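Subject: Re: [erndale-walkers] Hut weekend food - who is carrying what
Date: 2026-05-11

Hi all,

Sorry for the slow answer, I've been reading this thread in bits on my phone and only sat down with it properly tonight.

> Last year we had four lots of porridge and not one person
> brought anything salty. Can we please sort out a list before
> July this time? Also the hut stove only has the one good
> burner now, so anything that needs two pots is a pain.
> And does anyone know if the track past the Wedesley turnoff
> is open again? The parks page says one thing and the sign
> says another.

Yes to a list, and I'm happy to keep it. I was one of the porridge people, so I probably owe you all that much.

On the track: I drove up as far as the Wedesley turnoff a little while back and the gate was open, but I didn't walk past the first creek. The sign still says closed (it's faded enough that you could read it either way, to be fair). I'd plan on the longer way round by the ridge and treat the short one as a bonus. It adds a fair bit of climbing, the high point is 841 metres, and with full packs I'd want to be away from the cars before nine. If it's foul we can always sit in the bakery at Erndale and sulk.

Now, food. My feeling is we do one shared dinner on the first night, everybody looks after their own breakfasts and lunches, and snacks go in a common bag. I did a shared dinner for a different mob once where each person brought "a vegetable" and we ended up with a mountain of zucchini, so I'd much prefer we name the actual things. Lentil and tomato stew is my vote. It's one pot, it forgives you if you forget it for a while, and the vegetarians can eat the same as the rest of us. I've got a big Zoteck pot that will do the whole crowd - it's heavy, but I'll carry it if somebody else takes the lentils and the tins.
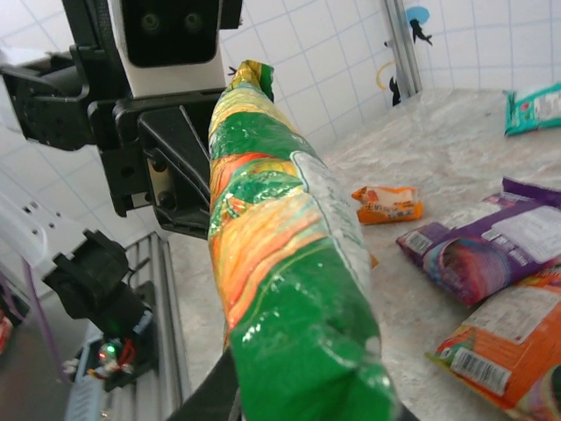

Posted by: erndale-walkers list member

For snacks, please think about how they'll travel. Anything in a big puffy bag takes up half a pack and arrives as crumbs, so I tip mine into an old ice cream tub before I leave home. Nuts are good. Chocolate is fine in July, it'd be rock hard if anything! I usually allow 300 grams of nibbles each for the two days and I have never once carried any home again.

The other thing is rubbish. There's no bin at the hut and last time I ended up with everybody's wrappers in my lid pocket, which I didn't mind until I sat on it. Could we each bring our own bag and carry out what we carry in? Tins too, squashed flat.

Gas: I've got two canisters, both nearly full. If the one good burner gives up we'll want somebody's little stove as backup, so shout if you've got one that you trust. Mine leaks a bit at the thread and I've stopped using it indoors.

Money for the hut is $24 a head, same as before, and the booking has to be paid in one go. I'll put it on my card and you can fix me up on the day, cash or transfer, I'm not fussed.

Oh, and whoever left the Jireš songbook at the hut, it's still there on the shelf with the candles. Or it was at Easter.

Let me know on the list (not just to me, please) what you can bring and whether you've got room in the car. I can take three plus packs from the station.

Cheers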